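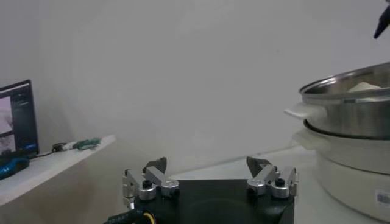 Why does my planner reject goals that the IK solver says are reachable?

Mpho Shezi
IK checks a single arm pose. The planner also needs a collision-free path to it, and it tests that path against the padded collision model. Set padding to 5 mm and try again. If the goal still fails, print the contact pairs at the goal state before changing anything else.

hapeta_dev
Same problem on Zisenon last November. I raised the planning time to 8 seconds and it went away, mostly.

Ikdale
More planning time only helps if the goal state is valid. Check that first. In our case the solver returned a solution with the elbow inside the table object, and the planner threw it out every time. Passing the collision check to the solver as a validity callback fixed it. Out of 1,106 logged goals, more than 700 had a second solution that was fine, but the solver stopped at the first one it found. Seed it from the current joint state, then from random states. Also confirm that the gripper is attached in the scene with its touch links listed, or the fingers will be reported as colliding with the wrist.

Edited 25 Feb 2021: corrected the callback note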